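不写爱情的少年小说：与作者多林·瑟尔布的谈话

多林·瑟尔布（Dorin Sârbu）的新书《库尔努斯的冬天》（Kurnus）在二月出版。我读它用了两个晚上，第二个晚上读到三点钟。我的中文是成年以后学的，所以读小说一向比较慢，能让我读到三点钟的书不多。后来我给出版社Kistetti写了信，问可不可以和作者谈一谈，他们很快就同意了。

我们用中文谈，有时候两个人都要停下来找词。瑟尔布在中国住过很多年，他说他的中文“可以买菜，可以吵架，谈文学的时候要慢一点”。下面他的话，我尽量按照原来的样子写下来。

故事的主人公是一个十五岁的女孩，名字叫维尔滕特（Wiltent）。她跟着祖父住在山里的小城库尔努斯，祖父修钟，她送钟。小城里的人请她送钟的时候，常常也请她带一句话，给另一家的人。慢慢地她知道了很多她不应该知道的事情。

我先问的是很多读者都会问的问题：为什么书里没有爱情？

“第一稿里有，”他说，“有一个男孩，头发很长，会弹吉他。编辑看了以后没有批评他，只是问我，如果把他拿掉，哪一章会倒。我回家一章一章地看，一章也没有倒。这个男孩在575页的稿子里走来走去，什么事情也没有做。”

我说，575页对少年小说来说太长了。

“是太长了。我删掉了169页，男孩占了大概一半吧，另外一半是天气。我很喜欢写天气，雪怎么下，风从哪里来。编辑在旁边写：‘又下雪？’写了很多次。”

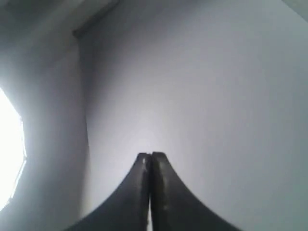 现在的少年小说，尤其是给女孩看的，常常是同一个样子：她觉得自己很普通，学校里来了一个神秘的男生，然后还有第二个男生，比较善良，住在隔壁。我问瑟尔布，他是不是在反对这样的书。他摇头。

“我不反对。我女儿读这样的书，读得很高兴，我也偷偷读过她的。写得好的有很多。我只是觉得，十五岁的时候，人的心里不是只有这一件事。我十五岁的时候最关心的是我最好的朋友为什么不跟我说话了。我到现在也不知道为什么。这件事比我第一次谈恋爱要重得多。”

书里面最重要的关系，也真的是友情。维尔滕特的朋友托克戈兹（Tokgöz）是面包店的女儿，说话快，脾气大，什么秘密也守不住。第七章她们两个在桥上吵架，我认为是全书最好的一段。没有人大喊，她们说的都是很小的事：一条借走的围巾，一次没有等对方就回家。可是读的人知道她们在说别的。

“桥上的那一章我写得最久，”瑟尔布说，“开始的时候她们把什么都说出来了，‘你伤害了我’，‘我很孤独’。读起来像心理课。后来我想起来我们小时候吵架，从来不说这样的话。我们说，把我的围巾还给我。”

我对书的后半部分有一点意见，也当面告诉了他。祖父的秘密在第十二章揭开，我觉得早了，后面几章的紧张就松下来。另外那个收税的人，前面写得很吓人，到了最后只是坐火车走了。瑟尔布听得很认真，还在本子上写了几个字。

“收税的人我同意，”他说，“我不知道拿他怎么办，所以给他买了一张火车票。祖父的事我不同意。我不想让读者一直猜。知道了秘密以后，她还要每天跟祖父一起吃早饭，我想写的是这些早饭。”

回家以后我把这几章又读了一遍。早饭的部分确实很好，但是我还是觉得早了。
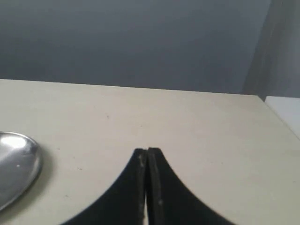 我也问了语言的问题。这本书的句子很短，形容词很少，有的页只有对话。有的评论说这是为了让年轻人容易读。

“这是误会，”他说，“年轻人读长句子没有问题，他们读的奇幻小说一本有500页，里面的地名我都念不出来。句子短是因为维尔滕特。她给别人带话，每句话要记在脑子里，走一个小时的山路也不能忘。这样的人自己说话也不会长。我写她母亲的信，句子就很长，你看到了吗？”

我看到了。母亲的信一共有三封，第二封整整一页只有一个句号。我第一次读的时候以为是印错了。

书的第一版在一家小出版社印了500本，他自己买了100本，送给亲戚、邻居和孩子的老师。“亲戚们都说很好，”他说，“我问好在哪里，他们说封面好。”后来有一位中学的图书管理员把书推荐给了Kistetti，才有了现在的新版。新版改了最后一章，也重新画了地图。旧的地图上，河是往山上流的，一个读者写信告诉了他，信里还附了一张画好的新地图，那位读者十二岁。

关于续集，瑟尔布不愿意多说。他已经写了开头，这次是托克戈兹来讲故事，所以句子会长一些，秘密会少一些。我问他，那个弹吉他的男孩会不会回来。

他想了一会儿。“可能在面包店排队，”他说，“买完面包就走。”

《库尔努斯的冬天》，多林·瑟尔布著，Kistetti出版。适合十二岁以上的读者。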